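Handout 5: Rules before the first motion
March, by the teaching assistant of the Automation Practice course, Jendton

In this unit we speak about good practice when you work with the small arms in the Gelluleck room. You already know the safety lecture. The rules today are less dramatic, but most of the lost lab hours come from them.

Rule one. Before any recording, open the wrist camera and look at the empty work surface. Do this with the fingers open and nothing between them.

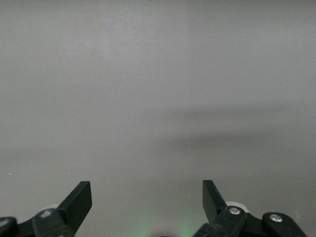

Write the result of this check in the log sheet before you load the first part. A check which is not written is treated as not done. The course follows here the Pultisico lab code, section 2, and you should have this section with you on paper.

Rule two. Do not change the room light after the check. Gray values go from 0 to 255, and a threshold which was good in the morning can fail when one lamp is switched off. In the Lục exercise last year one group lost 231 recordings in this way, and they had to repeat all of them.

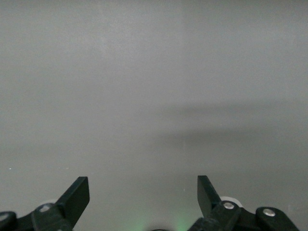
Rule three concerns the border between a mark and an object. Your program must not report a part only because some pixels are different from the background. A soft dark band, like the one to the right on the gray surface, can pass a simple threshold, and so can a tiny white speck near the left side. Note both kinds in the log, with their place, and test the program on the empty surface first. If it reports something there, you may not continue to grasping.

Rule four. Check the fasteners of both fingers by hand, with power off. Only the supervisor may tighten them.

For next time: read section 5 and bring one filled log sheet.

Comments

mk_lab: Is the check needed again after the lunch break?
Reply from author: Yes, after every break, also a short one.
tovi: The link to the log sheet does not open for me.

Contact: course office, Jendton | Copyright Gelluleck teaching group | Back to top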